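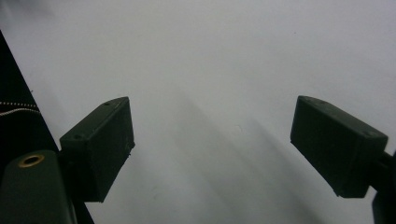
Rapport de projet — Entretien et remise en état d'une pince portative à deux doigts

Auteures : Iida Lindqvist et Venla Ojala
Atelier de mécatronique, école technique de Pledholm

1. Point de départ

Au mois d'avril, nous avons reçu la responsabilité de la pince numéro 4 de l'atelier. Les étudiants du groupe précédent avaient laissé une feuille avec trois remarques : les doigts ne se ferment pas parallèles, une vis tourne dans le vide, et la caméra perd parfois la mise au point. Notre tâche était de remettre cette pince en service et d'écrire une procédure d'entretien que les autres groupes peuvent suivre.

Les doigts sont deux blocs vert foncé imprimés en 3D, percés de petits trous pour les vis. Dans le corps de la pince, il y a un support cylindrique qui porte un insert fileté couleur laiton. C'est cet insert qui nous a donné le plus de travail.

2. Démontage

Nous avons démonté la pince sur une table claire, ce que nous conseillons à tous, car les vis sont noires et très petites. L'ordre est le suivant. On débranche d'abord la caméra. On ouvre les doigts jusqu'à la butée et on dévisse le doigt droit, ensuite le gauche. Les vis des deux doigts n'ont pas la même longueur : 8 mm à droite, 14 mm à gauche. Nous les avons mélangées la première fois et le doigt droit a frotté sur son bras.

3. Remplacement de l'insert

L'ancien insert n'était plus tenu par le plastique. Nous avons essayé une goutte de colle, mais après une matinée d'utilisation il tournait de nouveau. Venla a donc percé le logement un peu plus large et posé un insert plus long avec le fer à souder. Il faut appuyer très doucement et arrêter quand il reste environ 15 dixièmes de millimètre, puis finir avec une plaque de métal froide pour que l'insert soit à fleur. Notre premier essai était penché — nous avons dû réimprimer le support.

4. Alignement des doigts

Pour le réglage, nous avons utilisé la cale de Barnard, une pièce rectifiée que l'atelier garde dans l'armoire des instruments. On ferme les doigts sur la cale sans forcer, on serre les vis à moitié, on ouvre, on ferme encore, et seulement après on serre complètement. Si on serre tout de suite, le doigt gauche se décale vers le bas.

Ensuite nous avons contrôlé l'ouverture au-dessus d'une surface blanche, sans objet. Avec ce fond, on distingue bien les bords des doigts dans l'image de la caméra et on peut comparer leur position avec le contrôle précédent. Les ombres douces ne gênent pas, mais une lampe de bureau trop proche donne des bords durs et nous l'avons éteinte.

5. Entretien proposé

Avant chaque séance : vérifier à la main que les doigts n'ont pas de jeu, essuyer l'objectif, faire une ouverture et une fermeture complètes.
Après 4 séances : contrôler le serrage et refaire le test avec la cale.
À chaque changement de doigts : noter la date dans le cahier Prasitz, avec la longueur des vis.

6. Ce qui reste à faire

La mise au point de la caméra n'est pas résolue. Nous pensons que la bague bouge avec les vibrations, mais nous n'avons pas pu le prouver. Le groupe Xiao reprend la pince après nous et va essayer une bague avec vis de blocage. Les fichiers du nouveau support sont dans le dossier commun de l'atelier, la version penchée est supprimée.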